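Elell Builders Board > Hand Tools and Grippers > Faults and Fixes

Thread: Left jaw letting go of cartons halfway through a lift

torquemuffin
26/11/2018
Hi all! Long post, sorry, I'm having way too much fun with this thing even though it's misbehaving. I've been running the Grurley hand-held gripper on table clearing: cartons, wrappers, cans, bottles, all mixed in with stuff that has to stay put. It's a joy to use right up until the left jaw gives up. I squeeze, it grips, I lift, and then the left side just relaxes and the carton slides out the bottom. Work at hand:
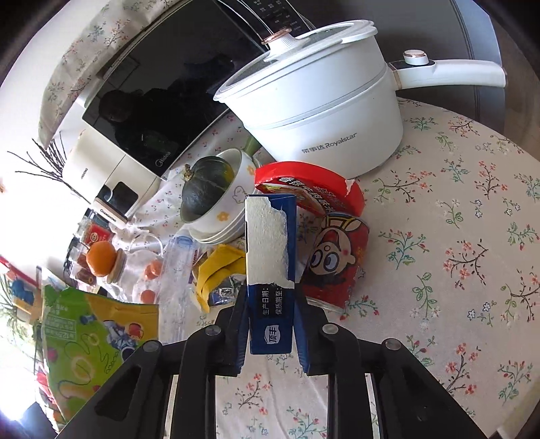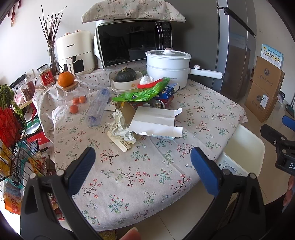 It did 50 lifts last night and dropped 11. All cartons! Soft wrappers never fall, which is driving me nuts. I already cleaned the pads and snugged up the screws on the frame. Any ideas? I'd love to get this going again before the next session.

pivotpin_pete
Oh I know this one! Check the jaw pivot. Mine had a pin that walked out a hair every time I squeezed hard, and once there's slop in the joint the jaw twists under load. A wrapper squishes and hides it. A stiff box won't. Grab the jaw tip and wiggle it sideways with the trigger held.

Nyitrai_fan
I don't buy the pin. If the pin was loose you'd feel it on everything, cans especially. My money's on the return cable. The early Staltura cables stretch when they get warm, and the left one has the longer run. How far into the session do the drops start?

torquemuffin
Ooh, good question. Went back through my notes and the first 15 lifts were perfect. Then they come in bunches. Wiggle test: there's a tiny bit of play on the left, none on the right. So you might both be right??

pivotpin_pete
Told you. Play is play.

Nyitrai_fan
A tiny bit of play is normal on that joint, mine has had it from day one and it holds fine. Clean start and then bunches is cable all the way. Mark it with a paint pen at the housing, do a bunch of lifts, look at the mark.

slowgrip
Can I butt in with the safety side? Please stop holding the trigger while you poke at the jaw tip. I did exactly that wiggle test in September, the cable slipped off its hook and the jaw snapped over onto my fingertip. Nothing broken, but I lost the nail and couldn't type properly for ages. Block the jaws open with a bit of scrap wood first, and keep your other hand out from between them. Same goes when a carton is sliding -- let it fall! Everybody's first move is to reach in and catch it.

pivotpin_pete
Fair point, and I should have said so. Use a block, folks.

torquemuffin
Yikes, glad you still have the finger. And guilty, I've caught at least one box that way. Block is cut and taped to the handle so I can't forget it.

Did the paint pen thing. The mark had crept 5 mm by the end of the run! I'm amazed it held anything. Swapped in a spare cable, left the pin alone for now, and went again with the stiffest boxes I could find. No drops so far, and the squeeze feels so much crisper, like a new tool.

Nyitrai_fan
Beautiful. Do another long run before you call it fixed, new cables settle a little.

pivotpin_pete
I'd still change the pin while you have it apart. They cost next to nothing.

torquemuffin
Pin's on order too, why not! I'll post the numbers after the long run. Does anyone know if the Nyitrai cable fits the same housing? It looks thicker, and I'd rather ask before I drill anything.

slowgrip
It fits, but you have to file the end stop a little. Go slow with the file, the stop is softer than it looks.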